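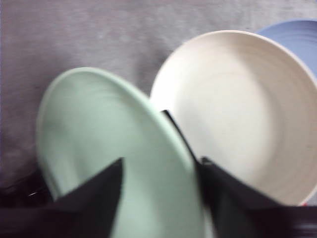 Wrist camera view, mint-green plate between the fingers, off-white bowl beside it.

Home | Kits | Docs | Downloads | Support

# Trundero Tableware Kit: README

Trundero is a tabletop kit for testing how a two-fingered gripper handles plates and bowls. It is sold by Kevska as an add-on for the Gritine arm. The package has the finger set, the wrist camera mount, the tableware, the control software, and a small set of recorded runs to start from.

This file covers the kit contents, setup, the recorded runs, and known problems. The arm itself has its own manual.

## What you get

- One pair of black fingers with the wide tip
- Wrist camera mount with cable clips
- A set of glazed plates and bowls in plain colors
- Gray table cover
- Control package (`trundero-core`) and the Bisht viewer for playback
- 200 recorded runs

The arm, the camera, and the computer are not included. Any camera that fits the mount will work, but the default calibration assumes the short lens.

## Setup

1. Bolt the fingers to the gripper and tighten by hand. Finish with the small hex key.
2. Attach the camera mount so the lens points down between the fingers. Part of each finger should show at the bottom of the picture.
3. Spread the table cover and pull out the wrinkles.
4. Run `trundero check`. It opens and closes the fingers, then saves one picture from the camera.
5. Run `trundero calibrate` and follow the prompts. Allow 30 minutes the first time.

Keep the cable on the outside of the wrist. If it runs on the inside, it can catch when the arm turns to reach a plate on the far side.

## Tasks

There are 2 tasks in this release.

`edge_pick` moves one finger to each side of a plate's edge, closes, and lifts. The plate may lie flat or lean on another piece.

`sort_out` starts with several pieces close together or overlapping. The arm takes them one at a time and places each in its own spot. The order is up to the policy unless you set `order` in the config file.

Both tasks use the same speed limits. You can lower them in `config/motion.yaml`. Raising them past the default is not supported with ceramic pieces.

## Recorded runs

The runs were made by hand control on the Gritine arm, indoors, under ordinary ceiling lights. Each run is a folder with:

- `wrist.mp4`: video from the wrist camera
- `joints.csv`: joint positions and finger opening
- `notes.txt`: task name, pieces used, and result

Blurred pictures are left in. Fast wrist moves give heavy blur, and rims get soft enough that an edge detector tuned on still pictures will miss them. To leave them out of training, use `--skip-blur` when you load the data. The filter is strict and drops some useful approach footage along with the rest.

Failed runs are marked `fail` in the notes and are kept in the same folders as the good ones.

## Known problems

- Where a bowl rim and a plate edge meet, the depth estimate can jump between the two. Slowing the last part of the approach helps.
- Dark fingers against a dark shadow confuse the finger mask. Add a second light if you see this.
- The Bisht viewer loses sync on long runs. Restart playback from the beginning.
- Finger pads wear down and should be replaced in pairs.

## Changes

The September release added the `sort_out` task and fixed a crash in `trundero check` when no camera was connected. Config files from before that release need the new `order` field, which can be left blank.

## License and support

The software and the recorded runs are free to use for research and teaching. For use in a product, contact Kevska sales. Send bug reports through the support page and attach the log from `~/.trundero/logs`.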